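The Woman Who Wants Your Knots

Clem Harawira answers the door with a length of tarred twine looped over one shoulder and a cup of tea already poured for me. "You found it!" she says. "Half the people who come out to Pryor end up at the gravel pit."

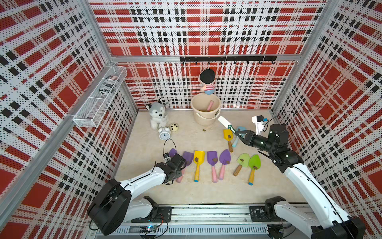
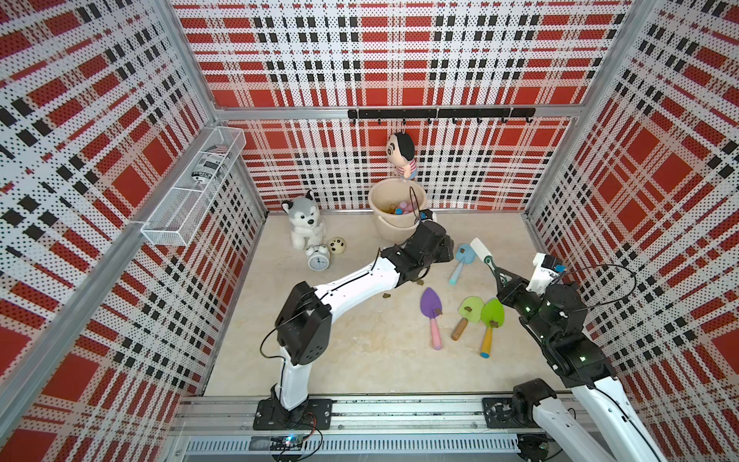
Red, white and black plaid walls and a row of small black hooks, with a striped-shirt doll hanging from one of them.

I had come to talk about knots, and we were talking about them before I got my coat off. Harawira has spent 23 years collecting the knots that people use without knowing their names: the one your grandfather tied on a feed sack, the one that held the canoe on the roof all the way home. She writes them down, ties a sample of each, and keeps the lot in flat drawers that used to hold maps.

"I started because of my uncle's boat," she told me. "He had this hitch he used on the fenders, and it never slipped, and I couldn't find it in a single book. I went through shelves of them. So I made him sit at the kitchen table and tie it very slowly, and I drew it on the back of a seed catalog. That's card number one. I still have it, coffee ring and all!"

The cards now run to 2987. She pulled out a few drawers for me, and I could have stayed in front of them all afternoon. Card 1363 is her favorite, a loop that came from a retired hay hauler in Grurthorpe. It looks like a mess until you pull the short end, and then the whole thing drops open in your hand. She made me do it four times. I would have done it forty.

"See, that's a working knot," she said, grinning. "He had gloves on, he had cold hands, he had a load to get off before dark. Somebody figured that out with no book and no teacher, or maybe they did have a teacher and it goes back two hundred years. I'd love to know. I probably never will, and that doesn't bother me as much as it used to."

Most of her knots come from ordinary conversation. She asks people at the lumberyard and the bus stop. Once she followed a pickup for a mile and a half to ask the driver how he had tied down a chest freezer. ("He was very nice about it. His wife was less sure.") She keeps cord in every coat pocket so that people can show her, as hardly anyone can describe a knot out loud.

"You ask them what they do and they say, well, you just go around and then under. Around what? Under what? But you put a string in their hands and look away for a second, and it's done. The fingers know. If they watch themselves too closely they get it wrong, so I talk about the weather."

The hardest part, she says, is the drawing. A photograph tends to flatten the crossings, and a pulled-tight knot hides its own insides. She draws every one loose, in pencil, then inks the strand that lies on top at each crossing. A simple one takes twenty minutes. A fancy lanyard knot from Astby took her most of a February, and she redid the last part after a reader wrote in to say she had one tuck backward.

"He was right, too. I wrote him the longest thank-you letter."

I asked whether she ever gets tired of it, and she looked at me as if I had asked whether she got tired of lunch. There are whole trades she has barely touched. She wants tree climbers and sailmakers, and she badly wants more from people who knit and crochet. "They're tying things all day long and they'll tell you they don't know any knots. I had a lady finish off a yarn end right in front of me with something I'd never seen, and she said, oh, that's nothing, that's how you stop it coming undone. Well, yes! That's what all of them are for!"

Since October 2023 she has been running an open table at the old grange building in Plukley, where anybody can walk in and swap a knot for a knot. Kids turn up with friendship bracelets. An arborist brought a climbing hitch and went home with a way to tie up tomatoes. Bring your own cord if you have a favorite, she says, but there is a crate of it by the door, mostly cotton sash cord, which she likes for beginners because it stays where you put it.

Before I left she asked me how I tie my shoes. I showed her. She bent down to look, asked me to do the left one again, and went to get a card.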